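Sweets in a paper carrier – bag or box for posting?

trestle_tea
Making up parcels for the cousins again. Last year I used those white paper carriers with string handles and half of them split before they'd left the hall. Got 7 to do this time, all Fox's, the mint blossom ones with barley mint and cherry mint plus a green packet and an orange one. I lay them flat one on the other, mint on top, against one side of the bag. 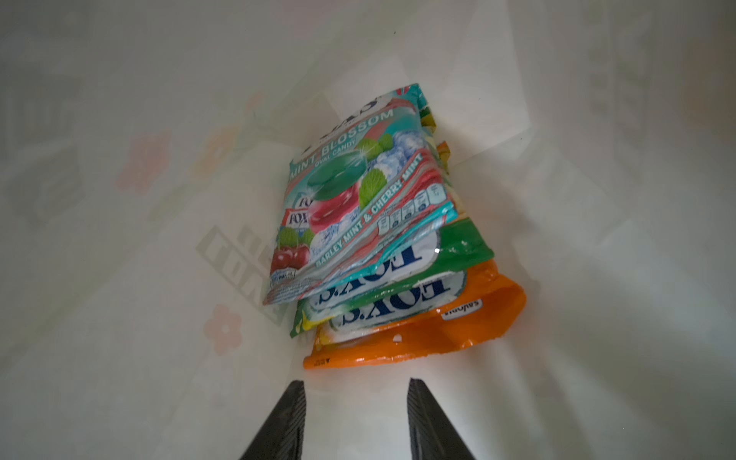

Question is do I leave them flat or stand them up? Flat looks neater but then you get a great gap down the other side and it all slides about. Need to be done by December, post from Stolitham is slow.

wibisono_knits
Stand them up. Flat is fine for a shelf, useless for the post. And fold the top over twice.

Alteo35
Disagree. Stood up they slump and the bag goes pear shaped. Flat, then tissue in the gap. Did 35 for the school fair like that, about two went wrong.

trestle_tea
Tissue, ok. Does it matter if the bag's already creased? Mine get crumpled just from opening them up and putting stuff in, and a string handle flops down onto the floor

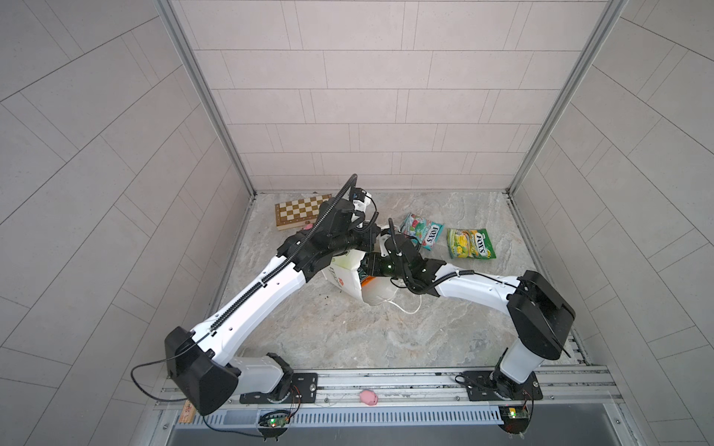

so I was going to tuck the handles inside before folding. Or snip them off?

wibisono_knits
Don't snip!! Leaves holes. Tuck them in.

Alteo35
Tuck. Creases don't matter a bit, it's going inside another bag anyway. It IS going in another bag??

trestle_tea
er. Was going to tape it and stick a label on

Alteo35
Oh no. Paper on its own in the rain. Get a box.

wibisono_knits
Box costs more to send tho. Mailing bag over the top is plenty, boiled sweets arent china.

trestle_tea
Mailing bag then, Trestach market had packs of 8 last time I went. Will do one flat with tissue and one stood up and shake them both – back later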